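The Lamp That Wants to Be a Power Strip

Print this page | E-mail to a friend
3 comments | 18 shares

Embla Blomqvist has been after me for weeks to put something up on desk lamps that double as charging stations. I remain unconvinced. A lamp should light the desk. Once it starts collecting sockets I begin to wonder which of its jobs got the smaller budget.

Still, I cleared a table, put down some white paper and had a look at one. The seller, Drandeo, promises "a calmer workspace," whatever that means.
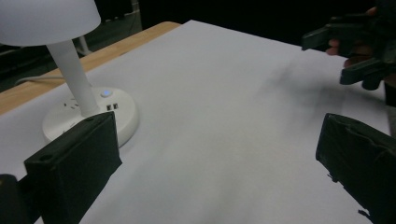

What bothers me most is that everything goes through the base. Two USB ports and outlet slots, all sitting right where I'd normally put my coffee. Plug in a phone and a laptop charger and the calm workspace has wires coming out of the middle of it, plus the lamp's own cord trailing off the back.

I'll give it the shape. A plain white dome on a thin stem and a round foot suits most rooms, and it doesn't shout. The blue glow on the button is another matter. I don't need my lamp to tell me it's plugged in, and I'd want tape over it in a bedroom.

Noel Dimaculangan says his sister has had one like it for over 18 months with no complaints. Fine. She also owns a power strip.

Filed under: Desks, Lighting
Print this page | E-mail to a friend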